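Two-arm bench build: small part lands at an angle in the tray

Shared Workshop Help > Robot Arms > Grippers and Fixtures

Posted by tablesaw_ed, 25 Mar 2022

I'm helping with a two-arm build at our shared workshop. The job is to pick a small switch off the table and put it in the blue tray, lined up with the long side so the next step can find it. In a run of 38 tries the part ended up crooked more often than straight. The arms run on Hisik control software and the fingers are the ones that came with the kit. The tray has a smooth flat bottom and sits between the arms, over the seam in the tabletop.
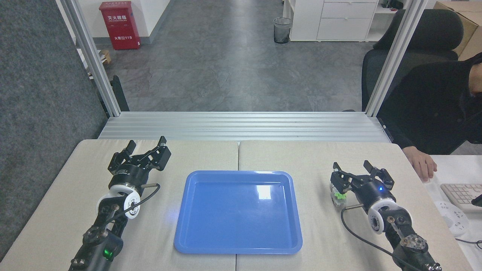

Tray empty, part on the table to the right, under the fingers of the right gripper.

I have already redone the zero position on both arms. Is this a finger problem or a tray problem? I would like to fix it before the open house in May.

Mojtaba Mousavi

Probably both. A pushbutton has a round metal head on one end and a square block on the other. If the fingers close on the round end, the part can turn in the grip, and then it turns again when you let go over smooth plastic. Grip it by the block. Lower it until it touches before you open, and open slowly. Our Undisus arms had the same trouble and I set the release height to 2 mm.

I would also put something in the tray to hold the part. A piece of foam with a slot cut in it is enough for testing. Your part is lying like this one, at a slight diagonal with nothing to stop it:

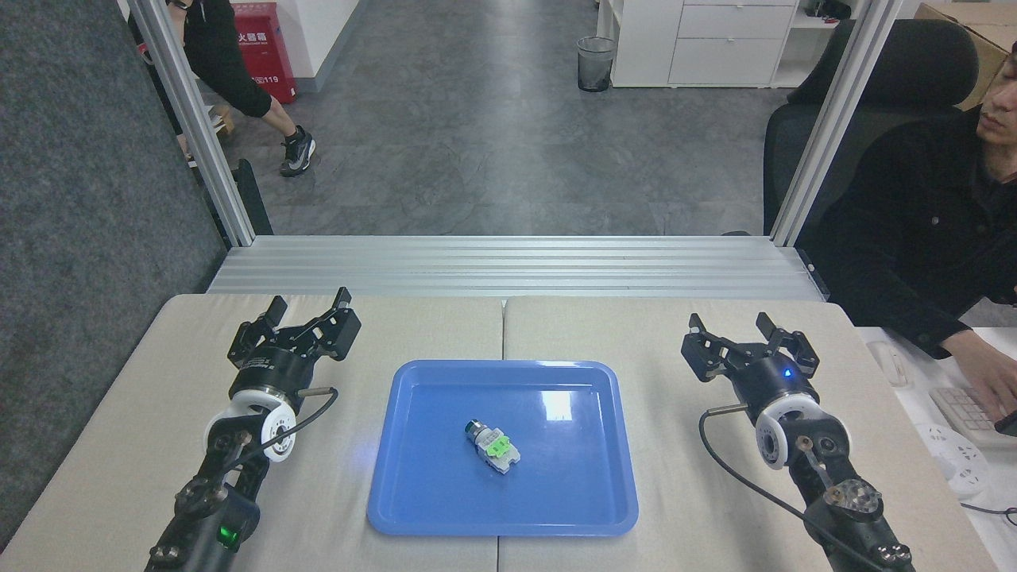
Other replies

gundwood_shop

Get rubber pads for the fingers. Fixed mine.

pkl_7

Check that the tray isn't moving. It's light and it sits on a seam, so one side may be a hair higher than the other. Put double-sided tape under the corners and mark the outline on the table with a pencil. I'd do that before changing any code. If you still get crooked parts after that, try the foam. The Tkachuk gripper page has a drawing for a printed holder, but you'd have to change the slot width to suit your switch.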